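# "Send us the chore you keep putting off"

*Ottilie Zürcher on Fusik, the two-handed task service from Jedstead, and on what a small shop can reasonably expect from it*

Plenty of people will sell you a robot. Finding someone who'll sit down with you and work out whether a robot with two hands could do one particular dull job in your particular back room is a good deal harder, and that's the gap Jedstead is trying to fill with Fusik. You describe a job, they set it up on a table, they work at it with a two-armed robot, and you get back the recordings and a written report in plain language. I'd been hearing about it since spring from readers with small workshops, and I finally went to see for myself.

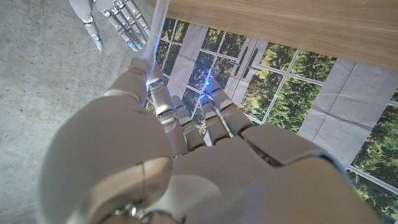

**CLIRNHOLM, 4 October 2026** — Ottilie Zürcher has the kind of patience you'd want in a piano teacher. I had a whole page of questions and she let me wander off every one of them, and then, very kindly, she'd bring me back.

I started with the clear rods, as I suspect most visitors do. Why would anybody begin with something that's so hard to see?

"Oh, because people send us clear things!" she said. "Tubing, stirrers, little display stands, the rods that hold up a shelf in a shop window. If we only ever practiced with nice bright blocks, our reports would be lovely and you'd get home and be furious with us. A long clear rod is a rotten thing to pass from one hand to the other. The edges come and go depending on where the light is. So we like it. It's honest work for the fingers."

She calls this kind of job a "pass," and it's the piece of the service she's proudest of. Anyone who has threaded a curtain pole through a bracket alone in a hallway knows that the trouble is never in either hand by itself, it's in the moment when one is letting go and the other hasn't quite got it yet. Fusik reports give that moment its own section, with notes on where the second hand should come in and how early the first one should loosen.

"My mother was a weaver," Zürcher told me, "and she'd watch us work and say we were all thumbs. She meant it as an insult. Some days I'd have been thrilled with all thumbs."

## What you get for your money

The entry package is $100 for a first look. You fill in a form and send your objects in a box, and you get a short report saying whether the job seems worth pursuing. Remedios Bautista reads every form that comes in, and she'll telephone if something isn't clear (she telephoned me about mine, and we ended up talking for most of my lunch about drawer liners). After that comes the full service, which runs for six sessions and is quoted job by job.

I asked whether the $100 was just a way of getting people through the door.

"Well, it's that too, I won't pretend," Zürcher said, laughing. "But we do say no. In September we said no to nine people. One of them wanted us to fold fitted sheets. I can't fold a fitted sheet. We wrote her a nice letter and told her what we thought the robot would find difficult, and she said it was useful, because she'd been about to spend real money elsewhere."

Each full job is finished off with something the team calls an Ok, with a capital O, which I took at first for a typing slip. An Ok is a single sheet, signed, that says which objects were used, how the table was laid out, and what the customer should and shouldn't count on. Tae-yang Cho signs most of them. He's the quietest person in the building and by general agreement the hardest to please.

"If I can't explain it to the person who has to sweep up afterward, I don't sign," was all he had to say on the subject, and then he went back to his desk.

## Tape, bowls and a view of the trees

What surprised me most was how homely the whole business is. I'd pictured steel benches. What they like is a wood-topped table, a bit of tape, and the sort of things you'd have in your kitchen.

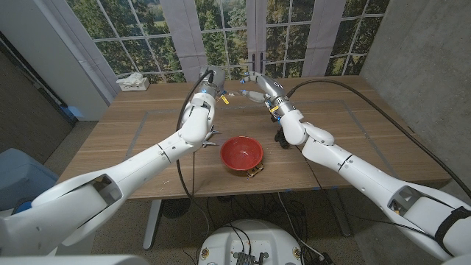
"Tape is the cheapest tool we own and I'd be lost without it," Zürcher said. "You mark the work area and then everybody is talking about the same patch of table. The customer can put the same tape on their own table at home. When they call and say it isn't reaching, the first thing I ask is whether they've taped it, and very often they've put the bowl somewhere out by the edge because that's where the bowl lives."

Bowls come up a lot in conversation with her. A bowl is round, it's shiny, it tips if you press on the rim, and it can hide a small part tucked up against it, so she thinks of it as a good all-around test of manners. Jin-sol Shim, who plans the table layouts, keeps a shelf of odds and ends for the purpose and is always on the lookout for more.

And then there are the trees. Jedstead uses big printed sheets of windows and greenery, and I confess I was charmed by them. I asked Shim if they were there to cheer everyone up.

"They do cheer me up," Shim said. "But a customer's room has a window in it, and leaves, and curtains. I don't want the only background we've ever worked against to be a blank wall. The creases bother visitors more than they bother me."

## My one grumble, and a few of theirs

I did have a complaint, which is the waiting. My own first look took eight working days to come back, and the form had led me to expect less. Zürcher didn't argue. She said the hold-up is nearly always in the reading and writing and hardly ever at the table, and that they'd sooner be slow than send out a report full of words like "robust." Ye-rin Pyo joined the team to help with exactly that, and she edits every report before it goes out.

"I cross things out," Pyo said cheerfully. "Ottilie writes very long sentences."

I liked her at once, being a long-sentence person myself.

I asked Zürcher who shouldn't buy Fusik, and she thought about it for quite a while, turning a pencil over. Anyone in a hurry, she said. Anyone whose job changes shape every week, like a florist's. And anyone hoping for a machine to arrive at the end of it, as Jedstead doesn't sell robots and doesn't plan to. You take the report and the recordings to whoever you like.

"I had a gentleman who was quite cross about that," she said. "He'd cleared a space in his garage. So I asked him what was going in the space, and he told me about his jars, he has a great many jars, and we're doing the lids now. He's on his second session. He sends us jam."

Forms for the next round of first looks are open now, and Bautista asks that you wrap anything breakable twice and write your phone number on the inside of the box as well as the outside.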